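4. Setting up a recreation program for registration

This section covers creating a new program in Nenia, setting its capacity and fees, reserving the space, and opening it to the public. Complete Section 3 (Facilities and Rooms) first. A program can't be scheduled in a room that has not been entered.

You need the Program Editor role. Staff with the Front Desk role can view a draft program and enroll participants in an open one, but can't change its dates, fees or age limits.

4.1 Create the program record

1. Sign in and select Programs from the left menu.
2. Select New Program. The record opens in Draft status.
3. Enter the program name as it should appear in the public catalog. Names longer than 30 characters are shortened on mobile screens.
4. Choose a category: Aquatics, Arts, Fitness, Outdoor, Senior or Youth.
5. Enter the minimum and maximum age. Leave the maximum blank for an open-ended adult program.
6. Set Age Calculated On to either First Session or Registration Date. Most youth leagues use First Session.
7. Select Save Draft.

Note: The category controls which waiver is attached. If you change the category after participants have enrolled, the old waiver stays on their records and the new one must be requested by hand. See 4.6.

4.2 Schedule sessions and reserve the space

1. Open the draft and select the Sessions tab.
2. Enter the start date, end date, days of the week and start time.
3. Select the site. The Kitden and Keser community centers are loaded by default; other sites appear after they are added in Section 3.
4. Select the room or field.
5. Enter setup and cleanup time. The default is 15 minutes on each side of the session and can be changed for each program.
6. Select Check Conflicts. Conflicts are listed in red with the name of the program or rental already holding the space.
7. Clear all conflicts, then select Reserve.

Setup and cleanup time blocks the room on the internal calendar but does not show in the public catalog. A class listed for 9:00 a.m. holds the room from 8:45 a.m. under the default.

Caution: Deleting a session releases the room at once. If a rental request is waiting for that space, it may be approved before you can add the session back. Use Suspend Session when the change is temporary.
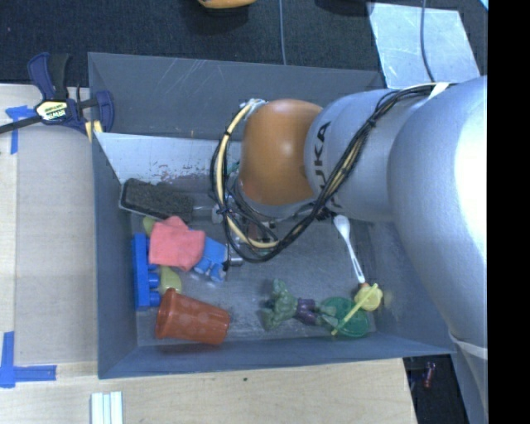
Parks and Recreation Department – Program Services

4.3 Set capacity and waitlist

1. Select the Enrollment tab.
2. Enter the minimum enrollment. Programs below this number on the decision date are flagged on the dashboard but are not canceled automatically.
3. Enter the maximum enrollment. The value can't exceed the posted capacity of the room. The main gym at Keser is set to 300; all other indoor rooms are lower.
4. Turn Waitlist on or off.
5. If the waitlist is on, enter the number of days a participant has to accept an open place. The default is 2.

Note: Raising the maximum after the waitlist has started sends offers right away, in waitlist order. Lowering it never removes an enrolled participant.

4.4 Enter fees

1. Select the Fees tab, then Add Fee.
2. Enter the resident rate and the nonresident rate. Enter 0 for a free program; a blank field stops the program from opening.
3. Enter supply or uniform charges as separate lines. They are left out of scholarship discounts.
4. Choose the refund rule. Standard allows a full refund up to the close of business on the day before the first session.
5. Select the revenue account. If the account you need is missing from the list, contact Finance before going further.

Resident status is read from the household address. Addresses in the Nasrallah annexation area were added to the resident table in July. A household created before that keeps its nonresident rate until a staff member opens the record and selects Recheck Address.

4.5 Open registration

1. Return to the Summary tab and select Validate.
2. Correct any item marked Incomplete.
3. Enter the opening time for residents and for nonresidents. The two may be the same.
4. Select Publish. Status changes from Draft to Scheduled, and then to Open at the time entered.

Caution: Fees can't be edited while a program is Open. Change the status to Paused first. Participants with items in a cart lose them when a program is paused.

4.6 Replace a waiver on an enrolled participant

1. Open the program roster and select the participant.
2. Select Documents, then Request New Waiver.
3. Choose the waiver and select Send. The participant shows as Pending on the roster until the form is signed.

To send the same waiver to the full roster, use Batch Request in Section 7.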